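Apportionment of Fault in Commercial Delivery Claims
Student Project Report, Civil Procedure and Torts Seminar
Submitted 22/11/2024

1. Scope

The project examined how trial courts divide fault when a delivery driver and a private motorist are both found careless. The working problem was Haddad v. Gultov Freight, a file prepared for the seminar and set in the county of Drolgate. The claimant's car was struck at a junction by a van making a left turn. The defense pleaded that the claimant had entered on a yellow light and had not slowed.

2. Method

We read 40 trial decisions from the course database and coded each one for type of junction, finding on speed, presence of an independent witness, and percentage of fault assigned to each side. Decisions that settled before a finding were left out. Coding was finished in March and checked by a second reader, who disagreed on 6 entries. Those entries were discussed and recoded.

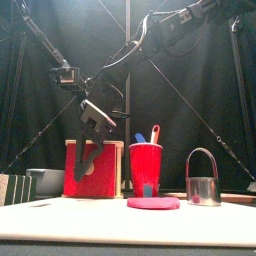

The percentage assigned to the claimant was then compared with the finding on speed. Where the court made no finding on speed, the decision was kept in the set but coded as blank.

3. Results

A turning driver carried the larger share in most decisions. Four decisions went the other way, and in each the claimant had been found to be speeding. Employer liability was rarely contested once the driver was shown to be on a scheduled route.

Applied to the problem file, the claimant's damages for lost wages, pleaded at $4,000, would be reduced by her share of fault. The Collau rule on late notice does not affect this head of loss.

4. Limits

The set is small and comes from one database. Jury verdicts without written reasons could not be coded.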